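Demonstration collection (robot learning)

Demonstration collection is the gathering of recorded examples from which a robot learns to carry out a task. In the most common form a person operates the robot by hand or by remote control while a computer stores what the cameras see and how each joint moves. One recording of one attempt is called an episode. A set of episodes covering the same task is called a task set.

Background

Industrial robots have long been programmed by entering positions one at a time. The method works well when every part arrives in the same place, but it is hard to apply to soft or thin goods such as bags, pouches and folded cloth. Learning from examples, also called imitation learning, leaves the choice of movements to a model trained on episodes. The quality of the result depends heavily on the episodes, and much of the work in a project goes into collecting and checking them.

Methods

In leader-follower operation, the operator moves a pair of small arms and a second pair copies the motion. Other methods use a handheld controller, a glove, or direct guiding of the arm, in which the operator holds the robot itself. Leader-follower systems are often chosen for tasks that need two hands. Direct guiding is cheaper, but the operator's hands may block the cameras.

Cameras are normally placed both at a fixed point overlooking the work and on each wrist. The fixed view shows the layout of the objects. The wrist views show the last few inches before contact, where most failed grasps occur.

Variation

A model trained on episodes that all look alike tends to fail when something small is changed. Collectors therefore vary the starting positions of the objects, the lighting, and the color and pattern of the floor and walls. Patterned coverings are inexpensive and can be swapped between sessions.
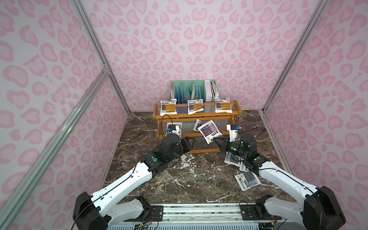

The Flalthorpe packet set was recorded in this way. It contains 2000 episodes of two-arm handling of flat sealed packets, collected at Cernemard beginning in September. Operators were told to vary the order in which packets were picked up and to leave the others where they lay. Of the episodes recorded, 218 were set aside for testing and were not used in training.

Review and labeling

Each episode is replayed before it is accepted. Common grounds for rejection are a dropped object, a missing camera stream, and a long pause by the operator. Some projects keep dropped objects if the operator recovers, as these episodes show the model how to correct an error. The Flalthorpe reviewers marked 383 episodes as containing a recovery and kept them under a separate label.

Accepted episodes are given a short written instruction and a task name. The Wavar format stores these with the joint readings in a single file, while Nigatu keeps them in a separate index. Conversion between the two loses the time stamps of the wrist cameras unless they are exported first.

See also

Imitation learning
Teleoperation
Bimanual manipulation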